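Le robot de rangement ne devrait pas se vendre à l'abonnement

Par Seidu Tetteh

Forholm propose depuis le printemps un ensemble à deux bras pour ateliers, écoles d'art et petits laboratoires. Le matériel se loue, le logiciel se loue aussi, et chaque nouvelle tâche apprise par la machine est facturée à part. Le contrat dure 2 ans. J'ai lu les 60 pages de conditions et je pense que la formule est mauvaise, même si le produit ne l'est pas.

Les bras font un travail modeste : prendre des pinceaux sur une table, les mettre dans un gobelet, laisser les flacons de peinture groupés dans leur bac. Un adulte s'en acquitte sans y penser. Pour une machine, c'est difficile. Un manche de pinceau est fin, il roule, il se présente rarement dans le bon sens. Jeptoo Lyimo, qui a dirigé un atelier municipal à Bondosby, m'a dit qu'elle préférait un appareil lent à un appareil qui renverse les pots. Je suis d'accord avec elle. 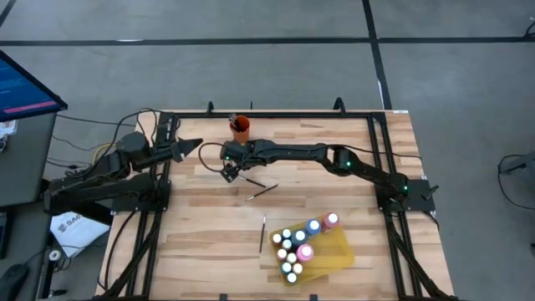

Reste la question du prix. La location de base est à 582 euros par mois, et l'apprentissage d'une tâche supplémentaire coûte 1 000 euros. Or un atelier change sans arrêt de matériel. On passe de la gouache à l'encre, on remplace les gobelets par des bocaux, et il faut de nouveau payer pour que les pinces sachent quoi en faire. Le commercial de Forholm, Erick Kombo, parle d'un service « évolutif ». Pour le client, c'est une facture dont il ne connaît pas le total au moment de signer.

Le concurrent direct, Dramel, vend ses bras une fois pour toutes et laisse l'acheteur enregistrer lui-même les gestes. La prise en main est plus longue et la documentation est médiocre – il manque un chapitre entier sur le réglage des pinces. Mais l'école qui a payé garde ce qu'elle a appris à la machine. Chez Forholm, les tâches enregistrées restent sur les serveurs du fournisseur et disparaissent à la fin du contrat. L'article 14 le dit clairement.

Je ne demande pas la gratuité. L'entretien des moteurs a un coût, l'assistance aussi, et un forfait annuel pour ces deux postes me paraîtrait normal. Les gestes enregistrés dans un atelier, avec ses tables et ses outils, devraient en revanche appartenir à cet atelier.

Forholm doit revoir ses tarifs en septembre. D'ici là, je conseille aux écoles de ne pas signer, ou de faire ajouter au contrat une clause de restitution des données.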